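Pills, Round Whatever We're On Now

So the Old Man had his teeth done. I know a few of you have been waiting to hear and I'm sorry I went quiet, it has been A Week over here. He's fine! He's asleep on the heating vent as I type this, with his tongue sticking out a little, and he is already mad at me about breakfast.

The estimate at the Orellana clinic was $700, and I sat in the car for a good long while before I called back and said yes. He's fifteen. I went round and round on it. But he'd been dropping kibble out of the left side of his mouth since April, and he'd quit letting me rub his chin (he LIVES for the chin rub), and once I'd noticed that I couldn't stop noticing it. They took out two teeth and cleaned the rest. He came home that same evening, wobbly and furious, and walked straight into the side of the couch. Then he sat down facing the couch like he'd meant to go there.

And then came the pills. Twenty-two days of them, morning and evening.

If you've never pilled a cat, I envy you. If you have, you know the thing where they go all soft and relaxed and you think oh good, he swallowed it, what an angel, and then you find the pill an hour later in your sock. The vet tech showed me how and it took her maybe a second and a half. Hand over the top of the head, tip, pop, done. At home I had a bath towel, a headlamp and a scratch down to my elbow.

First I tried the Canari pockets, the chicken ones, because everybody on the Zodville cat board swears by them. He ate the first one like it was Thanksgiving dinner. He ate the second one too. On the third he bit it in half, found what I'd put in there, and looked at me in a way I don't want to talk about. Since then he won't touch a Canari product of any kind, and that includes the crunchy ones he's eaten since he was a kitten! So I now own a very large bag of those if anyone local wants them.
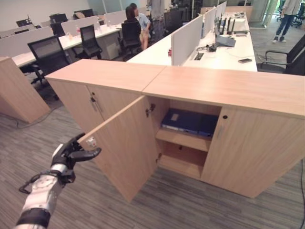 One of you commented last time that I should quit hiding the pill altogether, give him a plain treat first, then the pill, then another plain treat super fast, so he's too busy thinking about the next one to chew. I was skeptical because my cat thinks about everything. But I tried it Tuesday morning with little shreds of rotisserie chicken and it WORKED. It worked that evening too. Whoever you are (you signed it with just a paw print), I'd send you a cake if I knew where to mail it.

The trick for us is speed. I line up the chicken on the edge of the counter before he even comes in the room, pill already buried in the middle piece, and I don't say anything. If I use my pill voice he's gone. I didn't know I had a pill voice! My sister pointed it out over the phone, she said I sound like a flight attendant.

Some other things I learned, in case you're up at midnight searching for this like I was:

Ask before you crush anything. I was all set to mash his up in tuna water and the clinic told me no, that one tastes awful once it's broken and he'd probably foam. I asked what they meant by foam. They told me. I'm glad I asked.

Ask if it comes as a liquid too. Ours didn't, but the pharmacy over in Surkness will flavor some of them, and the woman I talked to there was so patient with me.

Do it in a different room from where he eats. I was pilling him right by his dish and for a couple of days he wouldn't go near the dish, and then I was worried about him not eating, on top of the teeth. Now we do pills in the laundry room and meals in the kitchen, and he's forgiven the kitchen.

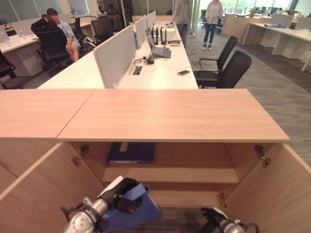
Both doors open, with the binder on the shelf

Eating-wise he's on the soft stuff still, warmed up a bit with a spoonful of water stirred in. He likes it better than he'll admit. He does this routine where he sniffs it, walks off, sits in the hallway for a minute with his back to me, and then comes back and cleans the bowl. I've learned to leave the room so he can have his dignity. And last night he put his chin on my hand. Just set it there, heavy, and waited. I rubbed it with one finger, really light, and he started up that rattly old motor of his and I cried all over my pajamas, I'm not even kidding.

We have the recheck coming up, and I'll ask about the gums on the right side because they still look a bit red to me. I'm also going to ask how long to stay on wet food, so if you've got an old guy with missing teeth, tell me what yours eats. Brand, texture, all of it. He hates anything with peas.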